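Home | Forums | Grippers and Hands | Search | Log in

Thread: Drollutitz hand vs. plain two-finger for conveyor picks

ekua_asante
I'm trying the Drollutitz hands in sim before we spend real money. The Wavard controller ran 200 cycles without a fault, and I still don't trust it. A fault-free log says very little about grip.

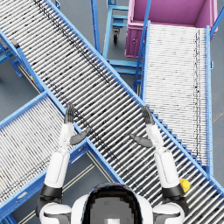
The Drollutitz start pose is my first complaint. Fingers up, thumbs pointing in at each other over the rollers – every pick begins with a big wrist move. A plain two-finger could start almost closed on the part.

s_fung
That's your pose file, not the hand. Change it and rerun.

ekua_asante
I did. Saved 30 ms. Here's the head view I've been using for reach checks.

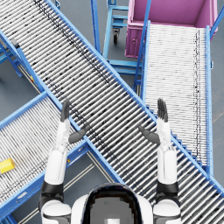

Both arms up over the main conveyor, pink bin at top right.

nhyira_arthur
I disagree with s_fung. Even with a better pose, rollers are where long fingers go to snag. Has anyone measured contact forces, or are we all going by the brochure?

s_fung
Sim contact on rollers is junk anyway. I wouldn't rule out a hand on it.

ekua_asante
Then I wouldn't buy one on it either. Wrist view, for the camera people:

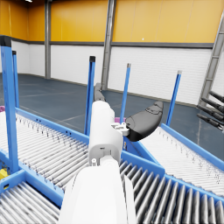 From behind the arm, black finger out to the right.

ama_k
The casing takes up a lot of that view. I'd move the camera before arguing about fingers.

ekua_asante
Fair. Trying a new mount offset tonight, seed 1048 again.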